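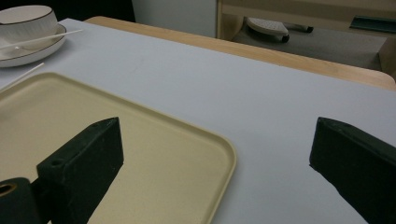

*Figure 4.1. View from the hand-held gripper, with the two fingers over a table set with a tray, a cup and a saucer.*

# Chapter 4: Gathering Demonstrations

I spent my first month at Skiltcombe convinced that the learning part was the hard part. Then Dalia Amrani handed me a gripper and asked for 50 good examples of one tabletop task, and I had 17 by dinnertime. Seventeen! And she threw out a few of those, too.

So this chapter is about the slow stuff -- picking a task, setting up a table, moving the gripper with your own hand, and deciding which recordings to keep. We'll use the Fledex exercises all the way through, so have them open next to you.

Look at Figure 4.1 for a minute before you read on. A learning system gets views like this one and has to work out where the fingers should go next. Could you do it? The saucer is white on a white tabletop, and so are the thin sticks near it. I missed one of them the first time I looked.

In Section 4.1 we'll write a task description short enough to fit on a sticky note. Section 4.2 covers how much to move things between recordings, and there Mahmoud Saber and I disagree a bit (he'd take 50 varied examples over 1000 tidy ones, and I'd like both, please).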